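Ticket 234, Grideo support
Opened by: Leen Zein
Subject: invoices keep printing twice

Hi again! So the double printing is back, and I've had it with this thing. I updated Grideo on 1/14/25 like Nabil told me to, and the first invoice came out fine, one copy, hooray. Then I ran the big batch (200 pages) and every single one came out twice. I canceled it once I saw the pile.

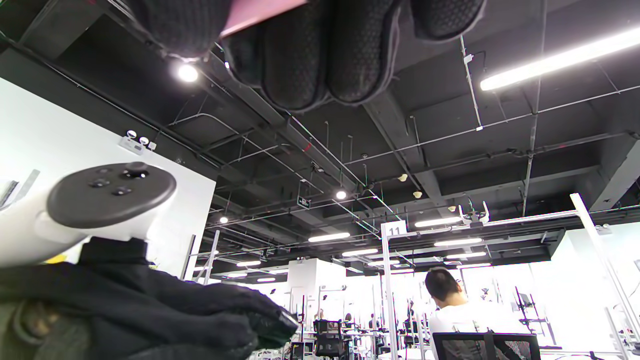
I already tried turning the printer off and on, and I took the old driver out and put the new one back in. Same deal. Emiko says her laptop prints one copy to the same printer, so I'm guessing it's a setting on my end?

Reply from Nabil Qaisi: Check Print Options, then Copies per customer. The update may have set it to 2.

Leen: Yep, it was on 2! Changed it, ran 10 invoices, got 10 pages. You can close this one, thanks so much!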